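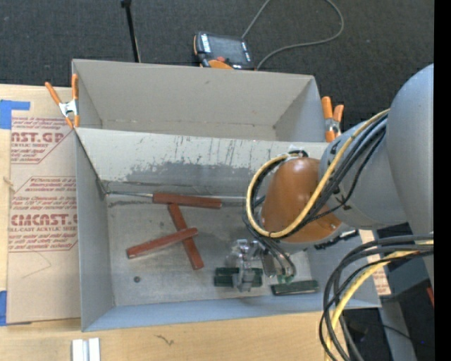
# Put the test date on the part

My neighbor's front hub bearing failed last January. It was a replacement, eight months old, bought from a parts counter in Gesness, and the box it came in said "certified" in large letters. He wanted to know who had certified it. So did I, and I spent more time on the question than I meant to.

The mark on the box was real. It belonged to a testing program run by a lab called Himaner, and the bearing's maker, Hudec, was listed in the program. What I could not find out, from the box or the receipt or the website, was when that bearing design had last been on a test bench. The man at the counter didn't know either. He was polite about it and gave my neighbor a refund.

I think a certified replacement part should carry the date of its last test, printed or etched where a buyer can read it. I don't think this is a big request, and I want to set out the case for it, along with the objections I've heard.

## What a mark says now

A certification mark on a replacement part usually covers a design. The maker sends in samples, the lab measures and loads and corrodes them, and if they pass, the maker may put the mark on every part built to that drawing. There are follow-up visits to the plant. In the program I read about, a part number can go four years between full tests if nothing on the drawing has changed.

A lot can change in four years that isn't on a drawing. The steel can come from a different mill. The heat treatment can be sent out to a cheaper shop. A rubber seal can be molded from a compound that meets the same written spec and lasts half as long in road salt. The people doing the follow-up visits may catch these things, and I believe they often do. The buyer has no way to tell.

Compare a fire extinguisher. It has a tag, and the tag has a date. An office manager with no training can look at it and know whether to make a phone call. The person buying a bearing or a control arm, who will be driving on it at highway speed, gets a logo.

## The shop's side

I talked this over with Petrică Gavrilă, who has run a two-bay garage in Rokudside for a long time and has put more aftermarket parts on cars than I have seen. He buys certified parts when he can and thinks the programs have done some good. Before them, he told me, he would open a box and hold the new part against the old one, and the bolt holes wouldn't line up. That is rare for him now with certified parts.

He was less sure about dates. His worry is that customers will read them wrong. A part tested two years ago is probably fine, and he doesn't want to stand at the counter explaining that while a car sits on the lift. He also pays for returns. If a customer rejects a good part over a date, the shop eats the shipping.

That's a fair concern and I don't have a full answer to it. I would say that customers already ask him whether the part is any good, and he already has to answer from memory and instinct. A date gives him something to point at. He granted that much. He also said he'd like the date for himself, even if it were only on the invoice, and I would take the invoice as a start.
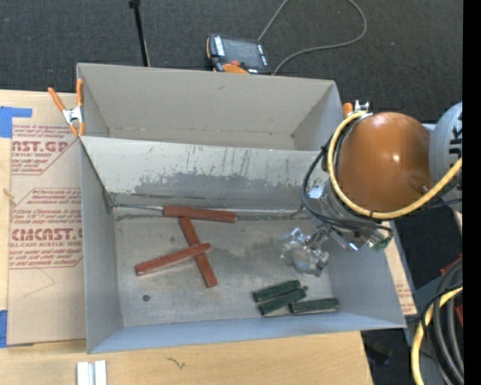 ## What it would cost

The makers say it costs too much. I have some sympathy here, having worked in a stamping plant when I was young and seen how much trouble one added step can make on a line. Changing a die or an etching program is real work, and small makers would feel it more than large ones.

But most of these parts already carry a batch code. It's there so the maker can trace a bad run, and it's marked on the metal or the label as a matter of routine. The test date doesn't need its own stamp. It could be tied to the batch code and looked up, as long as the lookup is public and works on a phone. Printed on the label would be better – plenty of people will never look anything up – but a free public lookup would be far ahead of what we have.

The testing itself is the larger expense. I'm not asking for more of it. A maker who tests every four years could go on doing so and print the date. I suspect some would begin testing more often once buyers could see the gap, and that would raise prices a little. On a part that sells in lots of 1000, the cost of one more bench test is spread pretty thin.

## Where the labs come in

The labs are paid by the makers. Everyone in the trade knows this, and I don't see another workable way to pay them, but it does mean the buyer is the one party with no seat in the arrangement. Publishing dates would help the careful labs most of all. A program that retests often has nothing to show for it today, and its mark looks the same on the shelf as one from a program that barely checks.

My neighbor's second bearing came from a different maker and has a different mark on the box. It's been quiet so far. I looked for a date on that one too and didn't find it.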